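Magagula石材加工場（ピルトン）見学報告

シェア 8　コメント 2

27/08/2026、PiltonにあるMagagulaの石材加工場を見学した。対象はキッチン天板用の大理石スラブ加工ラインで、原石の受け入れから小口仕上げ、出荷梱包までを順に見た。案内は工場の技術担当であるMbali Le Roux氏。見学者は2班に分かれ、筆者は原石側から回る班に入った。以下は当日のメモを工程順に並べ直したものである。社外秘の条件値（樹脂の配合、硬化温度、送り速度）は記載していない。

1. 受け入れとブロック検査

ブロックヤードは加工棟の北側にあり、屋根はない。床は砕石敷きで、ブロックは角材の上に置かれている。天板向けに入荷しているのは白地に灰色の脈が入る石種が中心で、灰色系とベージュ系は奥の区画に少量あった。

受け入れ時の検査は目視、打音、散水の三種類で行う。散水検査は表面に水をかけ、乾いていく過程を観察するもので、割れがあると水が残り、周囲より遅れて乾くため線として現れる。打音は補助的な扱いで、検査票に記入欄はあるが合否の判定には使わないとのことだった。超音波による検査は過去に試験導入したが、脈の部分で伝播速度がばらつき、割れとの区別がつきにくかったため採用に至っていない。

検査票には採石場での番号、層理の方向、想定する切断方向を記入する。切断方向は模様を決める。層理に平行に切れば雲状の広がった模様になり、直交させれば脈が筋として通る。同じブロックでも別の石に見えるほどの差が出るので、発注書の段階で方向を指定してもらう運用にしている。指定のない場合は歩留まりのよい方向で切る。

ヤードで保管中のブロックには、小口に白いペンキで矢印が描かれていた。矢印は採石場での上方向を示す。輸送中に消えることがあり、その場合は脈の連続性から推定するが、推定で切ったブロックには検査票にその旨を残す。

2. 大割り

スラブへの大割りはマルチワイヤーソーで行う。以前はガングソー（鋸枠に多数の帯状の刃を張り、往復運動で切る方式）を使用していたが、厚みのばらつきと切断時間の面で更新された。旧機の基礎は残っており、現在は部材置き場として使われている。

ワイヤーはダイヤモンドビーズを樹脂で被覆したもので、石種によって張力と線速を変える。大理石は花崗岩に比べて切断抵抗が小さく、送りを上げられる。ただし上げすぎるとワイヤーがたわみ、スラブ中央部の厚みに狂いが出る。厚みの測定は切断後、四隅と中央で行う。当日見たロットでは中央部がわずかに厚い傾向があったが、後工程の厚み決め（カリブレーション）で吸収できる範囲とのことだった。

切断直後のスラブは立てたまま水洗し、切断順に通し番号を振る。ブックマッチ（隣り合うスラブを本のように開いて左右対称の模様を得る配置）の注文では、この番号が抜けると対応が取れなくなる。番号はスラブの小口に油性の筆記具で書き、同じものを伝票に転記する。バーコードも併用しているが、水と研磨泥で読めなくなることが多いという。現場では手書きのほうが信頼されていた。

3. 乾燥と樹脂含浸

天然の大理石は、結晶粒界や脈に沿って微細な空隙がある。そのまま研磨すると脈の部分で欠けが生じやすく、研磨面にピンホールが残る。このため研磨の前に樹脂を含浸させる。

工程は次の順で進む。

乾燥炉で水分を飛ばす
裏面にガラス繊維メッシュを貼り、樹脂で固める
反転して表面に樹脂を塗布する
真空室で空隙に引き込む
硬化炉で養生する

最も管理が難しいのは最初の乾燥だという説明だった。内部に水分が残っていると、樹脂が空隙に入らないうえ、硬化後に白濁することがある。白い石では白濁が目立たず、研磨後に光の角度によって初めて見えるので、検査で漏れやすい。現在は炉の出口で表面温度と含水の指標を併せて確認している。冬季はブロックヤードから持ち込むスラブの温度が低く、同じ設定では乾燥が足りない。設定を切り替える時期は毎年10月で、以前は担当者の判断に任せていたものを手順書に落とした。

含浸用樹脂はエポキシ系で、工場内ではUnsteadという名称で呼ばれている。粘度の低い種類と高い種類があり、空隙の大きい石には高粘度品を先に使う。白い石に使う場合は黄変が問題になる。屋内の天板であっても、窓際では紫外線の影響を受ける。黄変の比較試料が廊下の棚に並んでおり、窓際に置いたものと暗所に置いたものを並べて見ることができた。差は小さいが、隣り合わせると判別できる。単独で見た場合に気づくかどうかは人によると思われる。

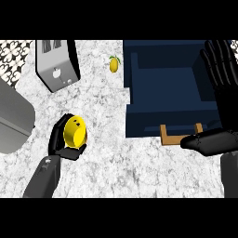 裏面のメッシュは、天板として据え付けた後も強度に効いているのか。

据え付け後の効果は限定的で、主な目的は運搬と加工の間の破損防止にある。下地のキャビネットで均等に支持されていれば、天板に大きな曲げはかからない。ただし、シンクやコンロの開口の角、支持のない張り出し部では、メッシュが割れの進展を遅らせる働きをする。開口の前後で幅が狭くなる箇所については、メッシュだけに頼らず、裏面に溝を切って棒材を埋め込む補強を別に行う。

4. 厚み決めと研磨

含浸を終えたスラブは一定の厚みに削られ、そのまま連続研磨機に入る。研磨ヘッドは8基で、入口側から順に砥粒が細かくなる。大理石用の砥石は台形に近い断面のもので、花崗岩用とは形状も取り付けも異なる。後段のヘッドでは砥石というよりバフに近いものが使われ、しゅう酸系の薬剤を用いた艶出しを行う工場もあるが、Magagulaでは排水処理への負担を理由に使用していない。

研磨機の入口にはスラブの外形を読み取る装置があり、輪郭に合わせてヘッドが昇降する。不定形のスラブでも端部の角を欠かさずに磨ける。外形の読み取りは接触式と光学式の併用で、光学式だけでは濡れた黒い石の縁を読み落とすことがあるという。

仕上げは鏡面、水磨き、革目調の区分がある。天板用の注文は鏡面が多いが、最近は水磨きの比率が上がっている。鏡面は酸による艶引けが目立つためである。大理石の主成分である方解石は酸と反応し、表面が溶けて光沢を失う。浸透性の保護剤は汚れの吸い込みを遅らせるが、この反応を止めるものではない。施主向けの説明でここが混同されやすく、「保護剤を塗ったのに跡が付いた」という問い合わせが年間を通じて入る。Le Roux氏によれば、問い合わせの文面を分類したところ、染みと艶引けを区別して書いたものはほとんどなかった。

光沢の測定は、研磨機の出口で光沢計により行う。当日、鏡面仕上げのスラブを一枚測定してもらったところ、中央での読みは87であった。脈の部分では値が下がる。脈の鉱物組成が地の部分と異なるためで、研磨条件を変えても完全には揃わない。合否判定では脈を避けた点の値を採用し、脈の部分は限度見本との目視比較による。限度見本は工場に一組、営業側に一組あり、定期的に突き合わせている。見本自体も手の脂や拭き取りで少しずつ光沢が変わるので、更新の周期は短めにしているとのこと。

5. スラブ置き場と選定室

研磨を終えたスラブは、A形の架台に立てかけて保管する。見学時の在庫は100枚を超えるとのことだった。架台は石種別ではなくブロック別に割り当てられ、同じブロックから取ったスラブは必ず連番で並ぶ。架台の両面に均等に載せないと転倒の危険があるため、片側を抜いたときには反対側からも同程度の重量を移す。作業指示は架台脇の掲示板に書かれている。

選定室は置き場に隣接した部屋で、施主や設計者がスラブの現物を見て決めるために使う。天井照明は色温度を切り替えられる。白い石は照明の影響を強く受け、電球色の下では灰色の脈が褐色寄りに見える。以前は一種類の照明しかなく、据え付け後に色が違うという申し立てがあったため改修したという。切り替えて見せてもらったが、同じスラブの印象がかなり変わった。筆者としては、施工先の照明の型番まで控えて持参するのがよいと考える。

選定したスラブには、型紙を投影して切り出し位置を決める。シンクの開口で捨てる部分に濃い脈を逃がすか、逆に目立つ位置に出すかは施主の判断になる。投影の位置は写真とともに保存され、切断データに引き継がれる。型紙は現場での採寸に基づく。採寸はレーザー式の機器によるものが主だが、古い建物で壁の不陸が大きい場合は、薄い合板の帯を接着して原寸の型を作る従来の方法も残っている。Le Roux氏の説明では、どちらの方法でも誤差の大半は機器ではなく、採寸後にキャビネットが動くことから生じる。キャビネットの固定が済んでいない現場では採寸を断る規定になっている。

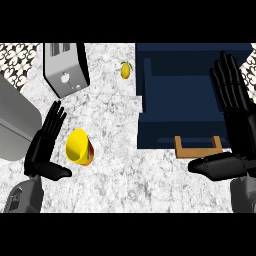
6. 切断と開口加工

直線の切断はブリッジソー、曲線と開口の内角はウォータージェットで行う。開口の角は必ず丸みを付ける。直角に切り込むと応力が集中し、運搬中に角から割れが走る。発注図で直角の指定があった場合は、製造側から変更を申し入れる。最小の丸み半径は石種と厚みで表になっており、加工機の操作盤の横に貼られていた。

切断順序にも決まりがある。外形を先に抜くと、開口を切る段階で細い部分が振動する。したがって開口を先に切り、外形は最後とする。例外は斜め継ぎ（小口を斜めに切って前垂れを接着し、厚く見せる納まり）の場合で、前垂れの材料を同じスラブの隣接部から取る都合上、外形の一辺を先に切ることがある。

斜め継ぎの試作品には、Osteoという社内名が付いていた。前垂れの裏側を中空にせず、格子状のリブを残して接着面を増やしたもので、断面が骨の組織に似ることからの命名だという。重量はむく材より軽い。接着部の耐久試験は継続中で、結果の公表は予定していないとのことだった。断面の試料を手に取って見たが、リブの根元に加工工具の逃げが残っており、ここの洗浄が不十分だと接着剤の付きに影響しそうに思われた。質問したところ、洗浄は専用の治具に載せて行い、乾燥後に溶剤で拭く工程を挟んでいる、という回答であった。

7. 小口仕上げと接着

小口の加工は数値制御機で荒取りし、最終の磨きは手作業で行う。面取りは小さな糸面が標準で、丸面や段付きは追加の扱いになる。手磨きの区画は局所排気と散水を備え、乾式での研削は禁止されている。大理石は結晶質シリカの含有が少ない石だが、同じ区画で人造石英石を扱う日もあるため、基準は厳しいほうに統一している。人造石英石を加工した後は床と壁を水で流し、洗い水は通常の排水系統に入れる。集じん機のフィルター交換記録が入口に掲示されていた。

継ぎ目の接着剤は、石の色に合わせて顔料で調色する。白地に灰色の脈が入る石では、地の色に合わせると脈の部分で線が見え、脈の色に合わせると地の部分で見える。実際には地の色でやや暗めに合わせ、脈が横切る箇所だけ濃い色を差す。見本として置かれていた継ぎ目は、指でなぞると分かるが、離れると判別が難しかった。

8. 排水と汚泥

加工に使う水は循環式である。各機械から出た泥水は側溝を通って沈殿槽に集まり、凝集剤を加えて沈降させ、上澄みを戻す。沈降した泥はフィルタープレスで脱水し、板状のケーキとして搬出する。大理石だけであれば炭酸カルシウムとしての用途があるが、樹脂と人造石英石の粉が混じるため引き取り先が限られる。系統を分ける案は以前からあるものの、側溝の勾配の取り直しが必要で、床の改修と同時でないと着手できないという。

循環水の濁度が上がると、研磨の後段で引っかき傷が増える。研磨機の後段だけは補給水を別系統にしてあり、濁度計の警報と連動して切り替わる。見学中に一度、警報の試験動作を見せてもらった。切り替え弁の動作音は大きく、研磨機の騒音の中でも聞こえた。

9. 梱包

仕上がった天板は立てた状態で木枠に固定する。平積みは自重による曲げで開口部が割れるため行わない。開口のある天板には、開口をまたいで当て木を仮止めし、据え付けまで外さないよう注意書きを貼る。荷受け側で外されてしまうことがあり、注意書きの色と位置を変えて様子を見ているとのことだった。木枠は返却品を再使用しており、釘の打ち直しが重なって保持力の落ちたものは区画を分けて置いてあった。

10. 質疑で出た事項

据え付け後の再研磨について。現場での再研磨は可能だが、工場の鏡面と同じ光沢には届きにくい。部分的に磨くと周囲との境が出るため、一面を通しで磨く必要がある。

熱について。高温の鍋を直接置くことは推奨しない。石そのものより、含浸樹脂と継ぎ目の接着剤への影響が問題になる。鍋敷きの使用を取扱説明書に明記している。

日常の清掃について。中性洗剤と水で足りる。酸性の水垢取りは使用不可。クリーム状の研磨剤も鏡面には使わない。

端材について。切り出し後の残りは寸法別に棚に分け、洗面台や窓台に回す。樹脂メッシュが付いたままでは売りにくい用途もあり、その場合は裏面を削って落とす。小片の引き取り希望が見学者から出たが、破面で手を切る恐れがあるとして断られていた。

次回の見学は花崗岩ラインを対象に計画されている。申し込みの方法は未定。配布資料のうち工程図には旧機のガングソーが記載されたままになっており、マルチワイヤーソーに読み替える必要がある。

コメント 2件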